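4.2 Comparison of the two grippers in a furnished room

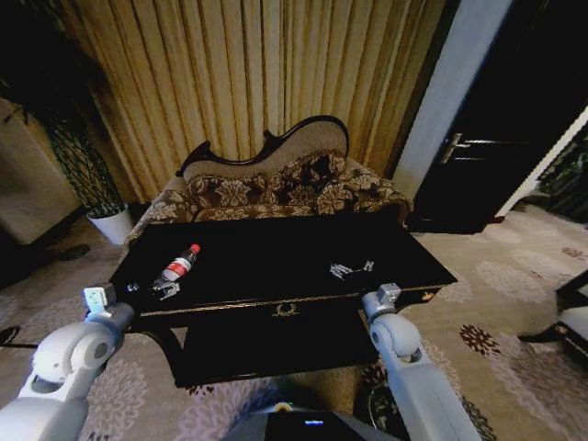

Skirkano Laboratory for Service Manipulation, Department of Mechanical Engineering

Figure 3. View from the head camera in the living room setting. Both arms are near the front edge of the coffee table, with the bottle on the left part of the table top.

The tests of Section 4.1 were made on a matte gray bench, where both grippers performed almost the same. In this section we repeat the comparison in a furnished room, because a bench does not show the difficulties that a user will meet at home. We compare 2 grippers, the Jidau parallel gripper and the Uto gripper with compliant finger pads. Both were tested on the same two-arm robot and with the same Kwok controller. The gains of the controller were tuned in February and were not changed after this.

The table in Figure 3 is black and glossy, and this has two consequences for our method. First, the depth values on such a surface are often missing or wrong, so the height of the table plane could not be taken from the depth image alone. We measured it by touching the table with a closed gripper at three points before each series. Second, reflections of the arms can be taken for an object by the segmentation step. We therefore removed all segments that lie below the measured plane.

A plastic bottle lying on its side was chosen as the main object. It is light and can roll, and its clear body gives weak edges to the detector, while the red cap and the red-and-white label are found more easily. The grasp planner was asked to place the fingers across the label. Small metal objects, such as the two on the table in Figure 3, were used for the second part of the test. They lie flat, and for this reason the fingers must come very close to the surface.

Each gripper made 52 attempts with the bottle. An attempt was counted as a success when the object was lifted and held until the arm reached the waiting pose. The Jidau gripper reached a success rate of 76 percent and the Uto gripper 87 percent, both values rounded to the nearest percent. Most failures of the Jidau gripper had the same form – one finger touched the bottle earlier than the other and the bottle rolled away before the grip was closed. With the Uto gripper this happened less often, as the soft pad bends at the first contact and gives the second finger time to arrive.

For the small metal objects the order was the opposite. The pads of the Uto gripper are thick at the tip, and they folded under when they were pressed on the table. The Jidau fingers are thin and stiff, and they could reach below the border of a flat object. We do not give a success rate for this part, as the start position of the objects was not controlled well enough between the series.

We also observed an influence of the arm. When the target was near the front edge of the table, the elbow had to stay low and the wrist came close to its joint limit. The controller then reduced the speed, and the closing of the fingers started late. This delay was present with both grippers, so it does not change the comparison, but it makes all attempts near the edge slower than those on the bench. The last series was recorded on 11/30/22 with a new limit for the elbow height, and its results are reported separately in Section 4.3.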